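A Visit to the Plenik Pants Factory

24/03/2020

I have worn Plenik hiking pants for years, so when the company opened its sewing plant in Hughes to visitors this month I signed up. The tour takes two hours and you get a paper map at the door.

We started in the fabric store. Most of the cloth comes in on rolls from Brillow, a mill two counties over, and each roll is checked on a light table before it goes anywhere near a knife. The stretch twill rests flat for a day first. If it is cut straight off the roll it pulls back, and the legs come out short.

Cutting is done in stacks. The sewing floor is louder than I expected, with separate lines for pockets, waistbands and inside seams. A pair of the basic trail pants passes through 77 steps from cut panel to folded pair, and on a good day the plant finishes nearly 1000 pairs. The day before our visit it had been slower - a zipper delivery was late.

The test room was the part I liked best. Knees are rubbed against a rough pad until the cloth gives out, and the current twill lasted 2944 rubs on the sample we were shown. The older cloth was hanging next to it with a hole you could put a thumb through.

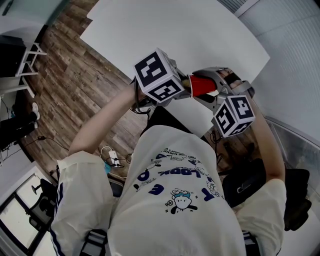 After that we were taken through packing and out to the factory shop. Seconds are sold at half price, mostly for crooked labels or a shade that doesn't match. I bought a gray pair with a slightly wavy hem. Sizes run large, so try them on.

Parking is free behind the building. Wear closed shoes, and bring a jacket for the fabric store, as it is kept cool. There is no cafe on site.

Recent posts
Jovosura rain shell: first wear
How to hem stretch pants at home
Wool or synthetic base layers for March
Washing a down vest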